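My cat accepts the brush on her back but bites when I reach the belly

I adopted a cat of three years with long hair, her name is Wisby. With me she is sweet, she sleeps at my feet and she comes when I call. But the brush is a problem. On the head, neck and back she purrs. When I go to the side of the belly or behind the back legs, she turns and bites my hand. It does not bleed, but it is a clear message.

In May she had a mat under the front leg and the vet had to shave it. I do not want to pay for this again and she came home very angry with me. I tried holding her by the skin of the neck, as my aunt does with her cats, and it was much worse. Now she leaves the room if I open the drawer where the brush is.

I brush her on the bed in the evening, because this is where she is calm. I use a metal comb and one soft brush. Treats I have tried, but she eats the treat and then bites.
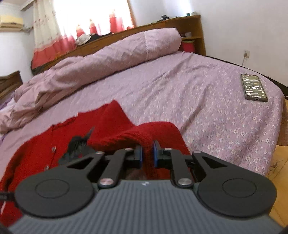
Witholm, July 2025

Is it possible to train a cat for this, or is it only for dogs? If it is possible, please tell me how many minutes per day, and if I should stop when she bites or continue so that she does not "win". I read both opinions and I am confused. Thank you for your patience with my English.

Shiyu Tian

Unai Palacios

Yes, you can train a cat. I did it with mine, who was 61 days at the shelter before I took him and did not let any person touch his legs.

First, please forget the idea of winning. When she bites, she has already told you two or three times before that she is not comfortable. Look at the tail and the skin on the back. If the tail begins to hit the bed, or the skin moves like a small wave, you stop there, before the bite. If you are too late and she bites, keep the hand still for one moment, then put the comb down and finish calmly. Do not shout and do not continue.

Second, the drawer. She has learned that the sound of the drawer means something bad. So for one week you only open the drawer, give a treat, close the drawer. No brushing. Then take out the brush, put it on the floor, give a treat when she smells it. It seems slow, but I lost more time when I tried to go fast.

Third, the belly. Begin where she likes it, on the neck. One stroke, treat. Then one stroke a little closer to the side, treat. Then go back to the neck, where it is easy. The treat must come after each stroke. If you give it before, she has nothing to work for, and I think this is what happened to you. Choose something she does not get at other hours. For mine it is a very small piece of cooked chicken.

I do 3 minutes in the evening and no more. On a bad day I do one stroke and stop. After some weeks I could comb the belly with him lying on his side, but never the back feet, and I accepted that.

One more detail: if she has a mat now, do not train on it. It pulls the skin and it hurts. Let a groomer or the vet remove it, and train only on hair that is already free. 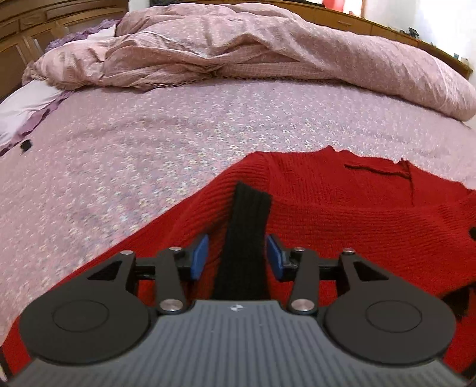
Red sweater on the flowered sheet.

Despina Lambrakis

Just use a grooming glove, they love it. Mine is from Thiele and it works for all my cats.

Casimiro Montes

I agree with Unai in almost everything. The glove is pleasant for the cat, but with long hair it only takes the hair on top, and the mats are made below, near the skin. You can use it in the first week so that she accepts a hand on her side. Afterward you still need the comb, with wide teeth.

I would add two things. If she was always calm on the belly and the biting is new, ask the vet to check for pain before you train anything. You write that you adopted her, so maybe you do not know how she was before, but it is worth asking.

Also, I would not brush her on the bed. My cat Prullatero stopped sleeping on ours for a month after I combed him there. Take a small towel, put it always in the same corner of another room, and let her learn that the brush happens on the towel. When she walks off the towel, the session is finished. Mine began to stay longer when he understood that he could leave.

Please do not hold her by the neck anymore. She will remember it, and you need her to trust your hands.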